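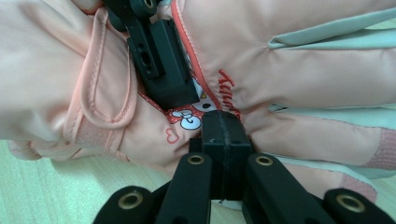

Friday, after lunch

Picking up from where I left off on the glove pairs. The short version for anyone skimming: Kitty ski gloves go in flat, knit pair goes in folded, one pair at a time, and please stop stacking them before they've been looked over!

I spent the morning on the sorting notes that Lizeth Escobar started (the other Lizeth, Lizeth Salazar, is doing hats and scarves, so if you have a question about pompoms go bother her). Her draft treated every glove the same and that just doesn't hold up once you have a padded kids' ski glove in front of you. The nylon is slippery, the padding springs back, and the cuff is this big floppy gauntlet that wants to fold over on itself. If you press on the puffy part you get a crease, and then the crease decides where the thing bends next. So I've rewritten her step two. Lay the glove down first, get the cuff opened out, then worry about fingers.

Also rewrote the bit on which side is up. For the pink ones it's easy – the print and the stitched "Kitty" are on the back of the hand, so decoration up means palm down. I'd like that to be the rule for both gloves in a pair. Joris Jansen wanted palms together, decoration out on both sides, like they do it in shops. It does look nicer, but it's a fatter bundle and it slides apart if you breathe on it. We agreed to try his way on Monday's batch... no, scratch that, whenever Deisy is back, she has the good bands.

Knit gloves are no trouble at all. Line up the cuffs, fold once, lay them in the bottom of the bin. They stay where you put them.

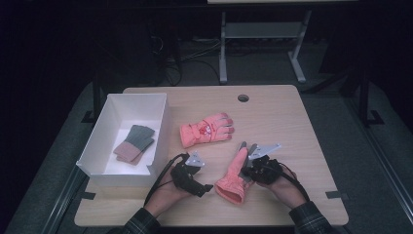 **Do both ski gloves have to point the same way before they get paired?**

They do, fingers to the right and cuffs to the left, because it's much easier to see a mismatched pair when they're lying the same direction.

OK, order of work as it stands now, so I can argue with myself about it next week:

1. Bin on the left side of the table, knit pair in first.
2. First ski glove flat in the middle, fingers right, decoration up.
3. Second one picked up near the fingers, cuff hanging down, so it straightens out a bit before you lay it.
4. Second glove on top of the first, cuffs lined up (cuffs, not fingertips! the fingertips never agree with each other).
5. Whole pair into the bin, cuff end first.

Step 3 is the one I keep changing. Picking up by the cuff feels natural, but you mostly get a fistful of loose nylon and the weight of the padding swings around. Taking it by the fingers end works better for me. Consuelo Apaza says the exact opposite and she has done far more of these than I have, so I've put both in the notes and left a blank for whoever wants to settle it. 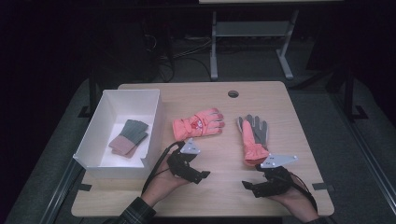

Cuffs, then. A glove that has two different fabrics on it is kind of a gift, you can tell front from back and top from bottom without picking it up. I want to add a line on that to the notes, something like "use the color change to find the cuff." Same for the wrist strap – get it lying flat on top before the second glove goes down, otherwise there's a lump in the middle of the bundle and the pair rocks.

Stuff still open:

- Ostus list has this lot under 239, the Hultiren sheet has it under 1674. I don't care which, but one of them needs to go.
- Do we turn the cuff back or leave it long? Turned back is neater, long is quicker. Leaning toward long.
- A single glove with no partner: goes in the odds tray until the end of the day. Deisy Arboleda keeps hers in her coat pocket and I'd love for that to stop.
- Need a second person to read the notes cold, someone who hasn't heard me go on about cuffs all week.

Escobar has the rewritten page now. I'll do the mittens section next, mittens should be quick, there's only the thumb to deal with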